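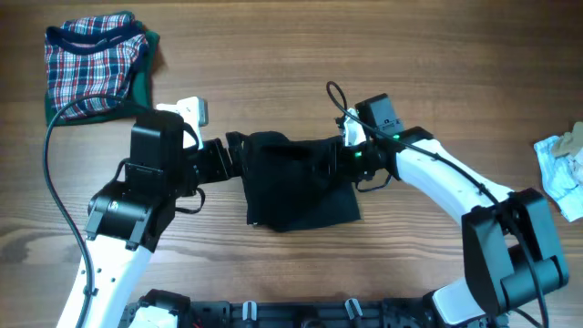 나무 탁자 위 검은 천

**검은 티 물빠짐, 세탁 방법 질문드립니다**

**목화솜242**
검은 면티를 여러 장 돌려 입는데 몇 달 지나면 전부 회색이 됩니다. 지금은 통돌이에 표준 코스, 미온수로 돌리고 건조대에 널어 말립니다. 세제는 Wadent 가루세제 쓰다가 지난주에 액체로 바꿨습니다. 색을 오래 유지하려면 뭘 먼저 바꿔야 할까요? 옷은 Stulterska 기본 라운드티이고 면 100%입니다.

**빨래하는곰**
물 온도부터 낮추세요. 찬물, 뒤집어서, 탈수 짧게. 저는 이렇게만 해도 두 해는 입습니다. 가루세제는 찬물에서 덜 녹으면 검은 옷에 허옇게 남습니다. 물빠짐인 줄 알았는데 세제 찌꺼기인 경우도 있으니 한 번 헹궈 보고 판단하세요.

**남쪽베란다**
온도보다 햇빛이 문제라고 봅니다. 건조대가 어디 있나요? 남향 베란다에 종일 널면 어깨 쪽부터 붉게 바랩니다. 그늘에 뒤집어 너세요.

**목화솜242**
베란다 남향 맞습니다. 아침에 널고 퇴근해서 걷습니다.

**남쪽베란다**
그럼 그거네요.

**회색양말**
식초는 어떤가요? 첫 세탁 때 식초나 소금 넣으면 색이 고정된다고 들었습니다.

**빨래하는곰**
소금, 식초로 색 고정은 안 됩니다. 요즘 나오는 면티는 대부분 반응성 염료라서 공장에서 이미 고착이 끝난 상태로 나옵니다. 집에서 뭘 넣는다고 더 붙지 않아요. 식초는 헹굼 때 조금 넣으면 남은 세제 알칼리를 중화하는 정도입니다.

**회색양말**
저희 어머니는 평생 소금 넣으셨는데 차이 납니다. 안 넣은 옷은 첫 빨래에서 물이 까맣게 나왔어요.

**빨래하는곰**
첫 빨래에 나오는 건 겉에 남은 염료입니다. 소금을 넣든 안 넣든 몇 번 빨면 줄어듭니다. 같은 옷 두 장을 나눠서 빨아 보지 않았으면 비교가 안 됩니다.

**손빨래4년차**
저는 마찰 쪽이라고 생각합니다. 면은 표면에 잔털이 일어나면 빛이 흩어져서 염료가 그대로여도 뿌옇게 보입니다. 청바지나 수건이랑 같이 돌리면 금방 그렇게 됩니다. 검은 티는 따로 모아서 세탁망에 넣고, 통은 절반만 채우세요. 널기 전에 탁자 같은 데 올려서 상태도 보시고요. 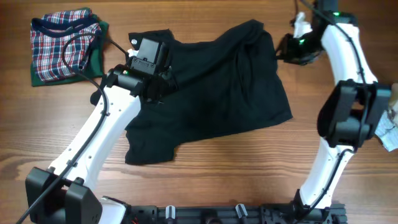

잔털로 뿌예진 건지 염료가 빠진 건지는 옷을 밝은 데 놓고 보면 어느 정도 구분됩니다. 밑단과 몸판 색이 다르면 햇빛, 전체가 고르게 흐리면 마찰이나 세제 쪽을 의심합니다. 사진 속 검은 티처럼 펴 놓아도 주름이 남아 있으면 접힌 데에 빛이 걸려서 그 부분만 밝아 보입니다. 손으로 쓸어서 편 다음에 보세요. 보풀 제거기를 한 군데만 돌려 보는 방법도 있는데, 그 자리가 진해지면 염료는 남아 있는 겁니다.

**남쪽베란다**
보풀 제거기는 얇은 티에는 비추합니다. 저는 Barredo 쓰다가 옆구리에 구멍 냈습니다.

**손빨래4년차**
날 높이를 제일 높게 두면 괜찮습니다. 얇은 옷이면 안 하는 게 맞고요.

**회색양말**
검은 옷 전용 세제는 쓸 만한가요? Udasach에서 나온 300ml짜리 봤는데 양에 비해 비싸서 망설이는 중입니다.

**빨래하는곰**
형광증백제하고 표백 성분만 없으면 일반 중성세제도 됩니다. 뒷면 성분표 보세요. 저는 전용 세제 한 통 다 써 보고 다시 안 샀습니다.

**손빨래4년차**
저는 전용 세제 계속 씁니다. 셀룰라아제 들어간 제품은 잔털을 정리해 줘서 색이 또렷해 보여요. 윗분 말씀대로 성분표를 봐야 하는데, 증백제 유무만 볼 게 아니라 효소도 같이 확인하세요.

**빨래하는곰**
효소는 인정합니다. 근데 오래 쓰면 천이 얇아집니다.

**목화솜242**
답변 감사합니다. 일단 찬물에 뒤집어서 빨고, 건조대는 작은방으로 옮겼습니다. 수건도 따로 돌리려고 합니다. 소금은 안 넣어 보겠습니다. 이미 회색 된 옷은 염색약 쓰면 살아날까요? 재봉실은 폴리라서 염색이 안 든다는 글을 봤는데 해 보신 분 계신가요?

**남쪽베란다**
작년 October 세일 때 염색약 사서 해 봤습니다. 몸판은 잘 들었고 실밥은 회색 그대로입니다. 집에서만 입어요.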